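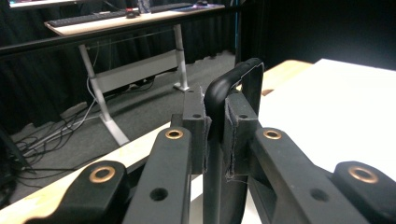 Felt pads slipping on curved parts - hand-held grippers, school club

Posted by gradilside_club

Hi all, quick one before our June meet. We built hand-held grippers off the Vodero plans, black printed links, brass bushings, felt on the finger blocks. Fine on boxes. On anything curved the part twists in the pads, worst when one student passes it to another gripper. Felt is fraying too, threads hanging off.

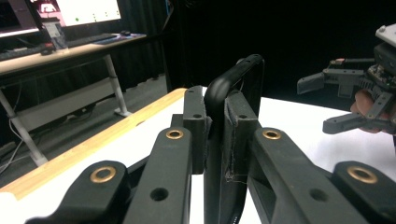
Tried squeezing harder, no good, links just flex. 47 handovers logged last week, 9 drops. Students want to bin the felt altogther. Rubber? Or is it technique?

Wiebke Baumgart

Keep felt for now, change the glue. We had the same in our club in Sauerland. Fraying starts where the felt meets the plastic so cut it 2 mm short and run a thin line of glue round the edge. Leave overnight. Then practise slow: second gripper takes hold, both wait, first one opens. Ours were all letting go too early.

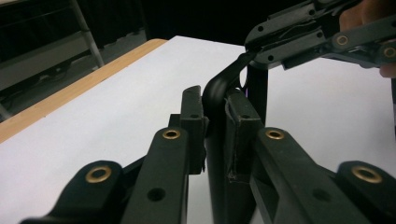

Two grippers on the same curved piece

Also grip on the straight bit if theres one, not the bend.

Wekis

rubber. 60 shore, cheap sheet. done

tomh_540

Rubber grips but it marks glossy plastic, and check your comp rules first, ours said no adhesive pads. Would try Wiebkes way before buying anything. What glue are you on now?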